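Questions about our custom retirement song books

What do I get, exactly?
A hardcover keepsake book with the words to a song written just for your retiree, plus 12 pages for notes and photos from the people who worked with them. We also send a recording, so you can play it at the party (bring tissues!).

How much do I need to tell you?
As much as you like – we love the long emails best. Nicknames, the coffee order, that one office trip everybody still brings up, it all helps. Ludivine reads every word before she writes a single line.
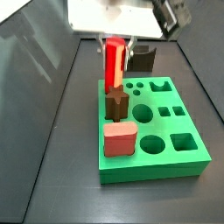
Can I change the lyrics once I've seen them?
Of course you can! Your first draft comes by email, and two rounds of changes are included in the price.

What if my coworkers are slow with their notes?
They usually are, bless them. You can add pages right up until you approve the final proof, and after that we need 11 days to print and bind.

Do you ship to the retiree directly?
Yes, and we leave the price off the packing slip. Just write "gift" in the order notes.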